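Against the moulded tool case

I have owned three of those black plastic carrying cases with the handle moulded into the lid, and I have stopped using all of them. The last one came from Vaton with a drill I no longer have. It still closes properly. I just don't want my tools in it, and I think most people who do small jobs at home would be better off without one too.

My objection is simple. A case is built for carrying, and most household tools hardly travel. They go from the cupboard to the kitchen table and back. For a trip of 23 steps you get latches, a hinge and a lid that has to be opened flat, so the thing takes up twice its own space before you have picked up a screwdriver. Then you put the tool down beside the case, because its slot is on the far side, and at the end of the job half of what you used is sitting on the bench.

What I use now is an open tray. It has rounded corners, it cost less than lunch, and it goes wherever the work is. Anything I might need in the next hour goes in it. When I am finished, whatever is out goes back in, in no particular order, and the tray goes on the shelf.

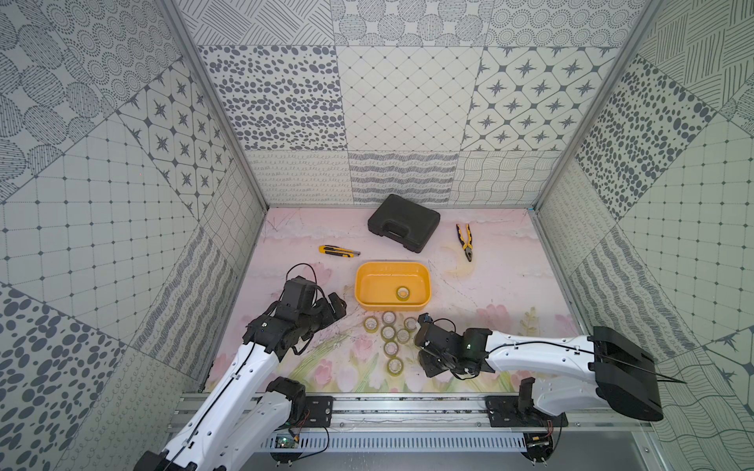
The tools I reach for are pliers, a utility knife and a roll of clear packing tape. I kept a tally in a notebook from March onward, and out of 171 small jobs those three covered nearly all of it. The rest was screwdrivers and one bout with a hacksaw. I own a good deal more than that, and I'm not suggesting anyone throw out their socket set. But it can live in the garage, in its case, where the case makes sense.

Tape is the thing the moulded case handles worst. There is never a slot for it. It ends up in a kitchen drawer with the birthday candles, and you find it by opening every other drawer first. In a tray it stands on its edge or lies flat and you can see it from across the room. The same goes for a knife. I would sooner have one in plain view, blade in, than feel for it under a foam insert.

There are fair arguments on the other side. If you have small children, an open tray at floor level is a bad idea and you should use something with a latch. If you work out of a car, you need a lid. And dust does settle on things, though I wipe mine down now and then and it takes a minute.

Colour matters more than I expected. My first tray was a grey one from Himent and I lost dark things in it constantly. The one I have now is a Pluline in yellow-orange, and pliers show up in it straight away. I would say the same about handles – buy the loud ones. A tasteful charcoal grip looks good in the store and vanishes on a workshop floor.

I paid for the case in every set I ever bought, and I'd like to see more tools sold without one. The Jabłońska hardware store near us has started selling pliers loose from a bin, with a cardboard tag and nothing else. I bought a pair, put them in the tray and recycled the tag.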